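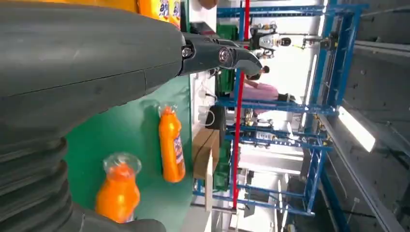

Orange bottles on a green tabletop.

Storing Wedding Prints, Cards and Paper Keepsakes at Home

Most damage to stored wedding paper comes from heat, damp and poor-quality containers. An interior closet shelf is the best location in an ordinary house. Attics get too hot, basements too humid, and a cabinet on an outside wall will swing between the two over a year.

Sorting

Wash and dry your hands. Cotton gloves are optional for cards and envelopes but advisable for glossy prints, which take fingerprints easily. Work on a clean, dry table and keep drinks in another room.

Remove paper clips, rubber bands, staples and ribbon pins. Lift staples with a thin blade held flat against the sheet; a staple puller tears the fold. Separate anything that carries glitter, wax seals or dried flowers. These go in their own envelopes, as they mark whatever they press against.

A typical set (invitation suite, place cards, guest cards, loose prints) fills one Vellia flat box, the 9-inch size. If the photographer supplied a full run of proofs, plan for more. Ours came to 3000 small prints and needed four boxes even after the duplicates were pulled.

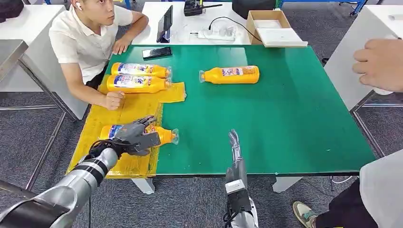
Boxes and sleeves

Use boxes labeled acid-free and lignin-free. For sleeves, choose uncoated polyester or polypropylene. Avoid PVC, recognizable by its strong smell when new. Sleeve prints singly. Cards can be stacked if a sheet of unbuffered tissue goes between each one.

Fill each box so that the contents do not slide, then stop. Overfilled boxes bow at the lid and curl the top layer. Empty space can be taken up with crumpled tissue.

Label the outside in pencil before filling. Ballpoint leaves a groove, and felt-tip can bleed through thin board.

Flattening curled prints

Place the print face down between two sheets of blotting paper, add a flat board, and weight it with books. Leave it for 36 hours and check. Repeat if needed. Do not use an iron at any setting.

Checking

Open the boxes once a year. February works well in cold climates, when indoor air is dry. Look for rust marks, yellowing at the edges and small insects. Replace any tissue that has discolored, and let the box stand open for an hour before closing it.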